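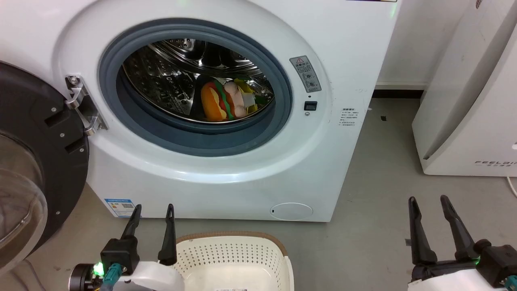

How long does it take cotton to dry on a ceiling rack?

Overnight for most shirts, sheets and pillowcases in a heated room. Jeans, bath towels and heavy sweatshirts need until the following evening, and longer if the room is cool or the window stays shut.

Home > Laundry & Utility > Drying Racks > Ceiling Mounted

Kustivetti Ceiling Drying Rack, 60-inch

The Kustivetti is a pulley rack for indoor drying. It hangs from the ceiling on two brackets, comes down on a cord for loading, and goes back up out of the way when the laundry is on it. It has no motor and no heating element. The frame ends are cast iron with a black powder coat, and the rails are unfinished beech.

We have sold this rack since the shop opened, and the current version differs from the old one mainly in the cord and the cleat. The old cord was cotton and stretched in the first weeks, so one end of the rack would hang lower than the other until it was retied. The new cord is braided polyester. The cleat is now large enough to take the full length of cord without the loops sliding off.

Specifications

Rail length: 60 inches
Maximum load: 65 pounds, spread along the rails
Frame ends: cast iron, powder coated
Rails: beech, unfinished, replaceable
Cord: braided polyester, white
In the box: frame ends, rails, two pulley brackets, cord, cleat, joist screws, printed instructions
Price: $70

The load figure is for wet laundry. Clothes straight from a slow spin can weigh a good deal more than the same clothes from a fast one, and they drip. If your washer lets you choose, use the higher spin setting for cotton and linen before hanging. Wool and anything with a lining should stay on the gentle setting, and it is better to lay those flat on a towel than to put them over a rail, where the weight of the water will pull them long.

Where to hang it

Warm air collects near the ceiling, and this is the whole case for a rack of this kind. A stairwell, a utility room or the end of a kitchen away from the stove all work. Bathrooms are fine if there is an exhaust fan and you run it. We do not recommend a room with a wood stove directly underneath.

The brackets must go into joists. Drywall anchors will not hold this rack, whatever the package says. If the joists run the wrong way for the spot you have in mind, fix a board across two of them first and screw the brackets to the board. Leave enough clearance on each side for a sleeve to hang without touching the wall -- damp cloth against paint will mark it.

Fit the cleat at chest height, on a stud, on the side of the room where you will stand to load the rack. It should be out of reach of small children. When the rack is down, tie a figure eight on the cleat before you start hanging, the same as you would when it is up. Loading an untied rack is the usual cause of a bent bracket. 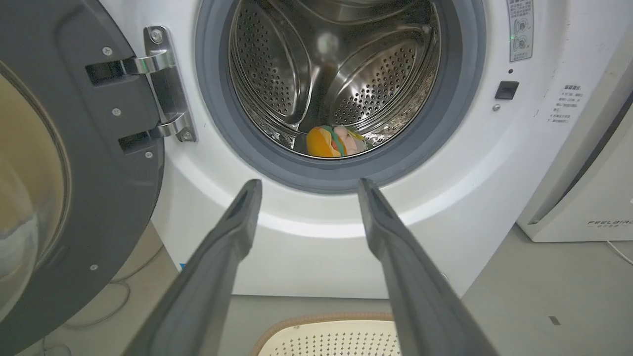

Sheets go on first, folded once lengthwise over the two outside rails. Shirts can go on hangers hooked over the inner rails, buttoned at the collar, which leaves very little ironing. Socks and small things take up more rail than you would expect and do better on a clip hanger hung from one end. Try to keep both halves of the rack loaded evenly. It will tilt a little if they are not, and while that does no harm to the pulleys, the clothes will slide toward the low side.

Care

Wipe the rails with a damp cloth before first use. Unfinished beech can carry a little sawdust from the mill. After that they need nothing beyond a wipe every few months. Do not oil or wax them, as either one will come off on light fabric. If a rail gets rough, sand it with fine paper along the grain.

Check the cord in January each year, or whenever the heating has been on for a long stretch, and look closely at the part that runs through the pulleys. Replace it if the braid is fuzzy. A spare cord is listed under Parts.

Related items

Drallico clip hanger, folding
Destden rail, single replacement, beech
Kamel wall rack, fold-down, for rooms with low ceilings

Customer notes

"Put this up over the back stairs. It took an afternoon, most of it spent finding the joists. Sheets are dry by breakfast. The instructions could be clearer on which way the cord goes through the double pulley -- it goes through the outer wheel first." -- Elango Nair

"Good rack. One rail arrived with a crack and was replaced. I would have liked a longer cord, as our ceiling is high, and had to buy the spare and use that." -- Mattes Bauerfeind

Delivery

The rack ships in a long carton and a small heavy one, and they do not always arrive together. Please wait 3 working days for the second before writing to us. Returns are accepted on unused racks in the original cartons. Rails that have been cut to length cannot be returned.

Page updated 7th June

Share this page (3)

Contact us | Delivery and returns | Parts | Back to top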